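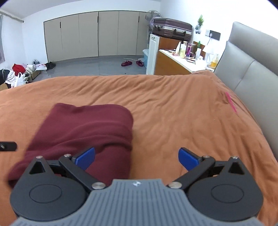
Juwita Chong
Sorry, but I don't buy that the Tretedmont ceasefire is "holding". The monitors logged 3 breaches in 48 hours, and that's only what they could get to from the south side of the river. If shelling in Pludbridge counts as holding, I'd hate to see it slip.

marlo_k
I read the same report and came away a bit more hopeful than you, Juwita. Two of those were small arms at a checkpoint. Not nice, but it's a long way from where we were in April, when my cousin's street had no power for 7 nights running and the bakery was selling flour by the cup.

Juwita Chong
Fair enough on the checkpoint ones. The third was mortar fire near the school though, and both sides blamed each other before the smoke had cleared.

tinroof
Can someone explain the Hennessy line to me? I keep seeing it in the news and every map has it in a different spot. Is it the old railway or the road?

marlo_k
Railway on the first map, road on the second one – the strip in between is what they're all arguing over. It's mostly orchards and a cement works.

tinroof
Cheers. So people are being told to go home to a strip that both armies reckon is theirs? Bloody hell.

galahs4ever
Going home is their call, and I get a bit tired of people on here deciding it's too dangerous for them. My neighbour's parents went back to Pludbridge with two suitcases and a generator and they're glad they did! The roof's half gone but the well is fine and they're sleeping in their own bed.

Juwita Chong
I'm not telling anyone to stay away, galahs. I'm saying the government shouldn't be closing the camps and calling it voluntary. My aunt got a week's notice.

galahs4ever
Didn't know about the notice. That's rough, I'll give you that one.

marlo_k
Has anyone got a link to the monitors' full report? The Skillero site only has the summary and the download keeps timing out on me.

tinroof
Worked for me just now, it's under the older reports tab. Page 7 has both maps side by side.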